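Wieder da aus Clirkasstead, müde, Füße platt, Koffer steht noch im Flur

Vier Tage Kurzfilmfest. 8 Programme gesehen, eins davon halb verschlafen (das um halb elf abends, selber schuld). Schreib das hier schnell runter bevor ich alles durcheinanderbringe.

Also. Hingekommen mit dem Bummelzug über Mitgate, dort umsteigen, Anschluss natürlich weg. Eine Stunde Bahnsteig. Dafür am Automaten einen erstaunlich guten Kakao. Um sieben dann im Festivalkino, Bändchen geholt, rein in den großen Saal. Groß heißt: 144 Plätze. Am Freitag waren alle weg, Leute auf den Treppenstufen, bis jemand vom Haus kam und die wieder rausgeschickt hat. Brandschutz. Schade, aber versteh ich.

Eröffnung war "Nirnance", zweiundzwanzig Minuten über einen Fluss, der im Sommer einfach verschwindet. Kein Kommentar, keine Musik, nur Kies und Wind und ab und zu ein Traktor. Fand ich erst zäh und dann gar nicht mehr. Meine Sitznachbarin hat geschnarcht. Ich glaube ich hab den Film trotzdem am liebsten von allen.
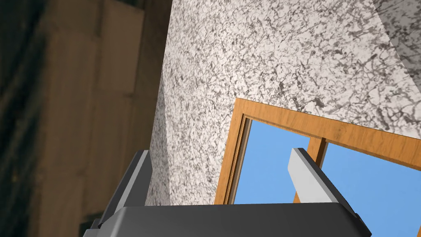

Samstag dann der Animationsblock, auf den hatte ich mich am meisten gefreut, und er war... gemischt. Zwei Sachen mit Knete, herrlich, eine davon mit einem Huhn das Steuererklärung macht. Dann viel Computerzeug, wo man merkt dass die Leute in die Oberflächen verliebt sind und für die Geschichte keine Zeit mehr war. Ich hab ja nichts gegen eine Wand in gesprenkelter Steinoptik, weiß mit dunklen Flecken und Adern, daneben ein Stück blauer Himmel im Fenster, kann man sich gern mal angucken. Aber zwölf Minuten lang? Da muss schon noch was passieren. Im Gespräch danach hat auch keiner nach der Handlung gefragt, nur nach Renderzeiten.

Essen: Imbiss Tóth gegenüber vom Kino, jeden Abend. Langos mit Knoblauch, danach sitzt man im Saal recht einsam. Mir egal.

Übernachtung war privat, übers Festival vermittelt, Klappsofa bei sehr netten Leuten mit sehr lauter Heizung. Hab mich mit Marmelade bedankt. Nächstes Mal Ohrstöpsel!!

Den Publikumspreis (1,000 Euro, stand so mit Komma auf dem Scheck, großes Gelächter) hat der Huhnfilm bekommen. Völlig in Ordung. Nirnance ging leer aus, da hab ich kurz gemault und dann doch mitgeklatscht.

Was ich verpasst hab: den Dokublock am Sonntagmorgen, verschlafen, und die Führung durch den Vorführraum, ausgebucht. Wer da drin war bitte unten in die Kommentare, ich will wissen ob der alte Projektor noch läuft.

So, Wäsche. Die Liste mit allen Titeln tipp ich die Tage ab, der Zettel ist irgendwo im Kofffer.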